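Reuse and Return of Packaging in Student Housing: Final Project Report
Skirstead College, Department of Environmental Studies
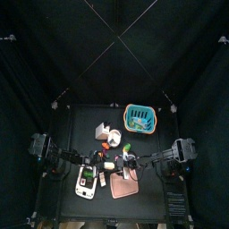
Figure 1. Household containers on a black tabletop, among them a cardboard box and a teal plastic basket with an orange rim.

Submitted by Keerthana Joseph, Vasanthi Kaimal and Wilson Chávez
Supervisor: Dr. Angus Drummond
6 October 2018

Summary

This report presents the findings of a one-term study of how students living in Hourani Hall and Seltau Hall keep, reuse and discard the packaging that enters their rooms. The study combined a written survey, a weighing exercise at the waste rooms of both halls, and interviews with residents and staff. It was carried out under the college's undergraduate research program and approved by the department before work began.

The survey was returned by 324 residents. The weighing exercise recorded 3,370 pounds of mixed packaging over the study period. Cardboard made up the largest share by weight in both halls. Residents of Seltau Hall, where each floor has a shared storage closet, reported keeping boxes and tubs for later use far more often than residents of Hourani Hall, where no such space exists. The report recommends that shared storage be opened in Hourani Hall on a trial basis and that the signs in both waste rooms be rewritten.

1. Background

The college has offered separate collection of paper, cardboard, glass and plastic in its residence halls for many years. The success of this service has been judged by the amount of material collected. Less attention has been given to packaging that is kept and put to another use before it is thrown away, and no earlier student project on the subject was found in the department's files.

Reuse is difficult to measure. A shoebox that holds cables for two years does not appear in any collection record until the day it is discarded, and at that point it cannot be told apart from a box that was opened the same morning. For this reason the project group decided at an early stage to rely on what residents said about their own habits, and to use the weighing exercise mainly as a check on the general pattern.

The two halls were chosen because they are similar in age and room size and are served by the same contractor, Umum Waste Services. They differ in the storage space available to residents and in the distance from the rooms to the waste room. In Hourani Hall the waste room is on the ground floor beside the main entrance. In Seltau Hall it is in a separate building across the parking lot.

2. Methods

The survey consisted of 20 questions on a single folded sheet. It was placed in residents' mailboxes in May and collected in a locked box at the front desk of each hall. Names were not requested. Residents were asked which kinds of containers they had in their rooms at the time of answering, what those containers had first been used for, and what they expected to do with them at the end of the academic year.

Weighing was carried out by members of the project group using a platform scale lent by the facilities office. Material was sorted into cardboard, rigid plastic, soft plastic, metal and glass. Food waste was removed before weighing where this could be done safely. Bags that were heavily soiled were set aside and are not included in the totals.

Interviews were conducted with residents who had marked a box on the survey indicating that they were willing to be contacted. The group also spoke with Jayanthi Devadiga, residence manager for both halls, and with the driver assigned to the college route. Interview notes were typed up within one day and read by a second member of the group.

3. Findings

3.1 What residents keep

Cardboard boxes were the item most often kept. Residents used them for winter clothing, for textbooks between terms, and for moving out. Glass jars and plastic food tubs came next. Soft plastic was rarely kept except in the form of shopping bags, which were widely used as liners for small trash cans.

Baskets and storage bins bought new were reported by many residents who also said that they threw out boxes of a similar size. When asked about this in interviews, residents most often mentioned appearance. Several said that a cardboard box looked temporary. One resident of Hourani Hall stated that she had purchased a set of bins during her first week and would not have done so if boxes had been offered to her at the front desk.

3.2 Differences between the halls

In Seltau Hall, 145 residents reported having used the storage closet on their floor at least once. Most had left flattened boxes there for their own use, and a smaller group had taken boxes left by others. There is no written policy on this practice. Ms. Devadiga confirmed that it had developed among residents over time and that her office had received few complaints, most of them concerning closets that could not be closed in late spring.

Residents of Hourani Hall described under-bed space as their only option. Many said they flattened and discarded boxes on the day of delivery.

3.3 Sorting in the waste rooms

Sorting was poor in both halls. Cardboard was often found in the general bins, and jars with food in them were common in the glass bins. The signs in use at the time of the study listed materials by technical name, and residents interviewed were unsure where cartons and coated paper cups belonged.

4. Limits of the study

The survey was voluntary, and residents with an interest in the subject may have been more likely to respond. Weighing took place near the end of the academic year, when more material than usual is discarded. The results should not be applied to other months without further work. Wet cardboard could not be dried before weighing, and its share of the total is therefore somewhat overstated.

5. Recommendations

The group recommends that one closet per floor in Hourani Hall be cleared for shared storage for one academic year, and that a simple policy be posted in both halls stating how long items may be left. New signs should use everyday names for common items. The front desk should offer used boxes to arriving students during move-in week.

Acknowledgments

The group thanks Dr. Drummond for his guidance, Ms. Devadiga for access to both buildings, and the residents who took part. The survey form and the full weighing tables are held in the department office and may be consulted on request.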